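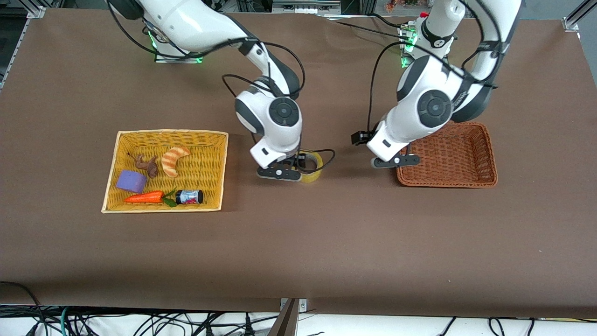
The Basket on the Landing: Toy Libraries and the Families Who Use Them

4 min read

The toy library at Lollon occupies two rooms above the former post office and opens to families on three mornings in the week. It lends puzzles, dressing-up clothes, wooden trains and musical instruments in much the same way as a public library lends books. Members pay a small yearly fee, and those who cannot pay are not asked to explain why.

By August 31, 2019, the service had recorded 2,042 loans for the year to date. Its register lists 138 member households, several of them grandparents who have the care of young children during working hours.

Rochelle Pirihi, who has managed the library since it moved from Tedusau, considers that its value lies chiefly in variety. "A child's interests change faster than a household budget can follow," she said. "A toy that is ignored in March may be the only thing wanted in May. Families should be able to find that out without buying it."

The arrangement of the stock has been given considerable thought. Large items stand on open shelves, while smaller ones are grouped by theme and lent as sets. A farm set will normally hold animals, fencing and a picture book. A shop set holds play food, a till and paper bags. Each set carries a card listing its contents, and the card is checked with the family when the set goes out and again when it comes back.

Missing pieces are the most common difficulty. The library does not charge for a single lost item, although it does ask that the loss be mentioned. Margit Magnusson, who oversees returns, keeps a drawer of spare parts sorted by size, and many incomplete sets are put right from it within the hour.

Containers have proved a longer discussion than the toys themselves. Plastic boxes with lids stack well and keep out dust, but younger children often cannot open them. Cloth bags are light and easily washed, though their contents must be tipped out before anything can be found.
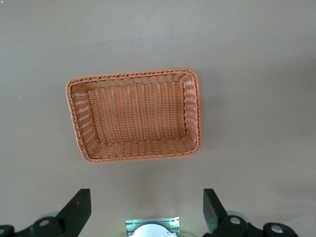
Woven baskets and trays were brought in after a trial lasting two months. They are shallow enough for a toddler to reach into, and parents reported that children were more willing to put things away at the end of play. Their drawback is cleaning. Crumbs collect in the weave, and a stiff brush is now kept beside the sink for that purpose.

Dwynwen Lloyd, a childminder who borrows for the children in her care, takes a shop set and a farm set together whenever both are available. The two are soon mixed, she reported, and the sorting out afterwards is regarded by the children as part of the game.

The library's lease on the rooms is due for renewal in October. Discussions with the owners, Rácz, are continuing, and the question of a lift – raised by members with pushchairs at each of the past annual meetings – remains open. In the meantime, sets may be reserved by telephone and collected from the ground floor entrance.

Contact us | © 2019 All rights reserved | Back to top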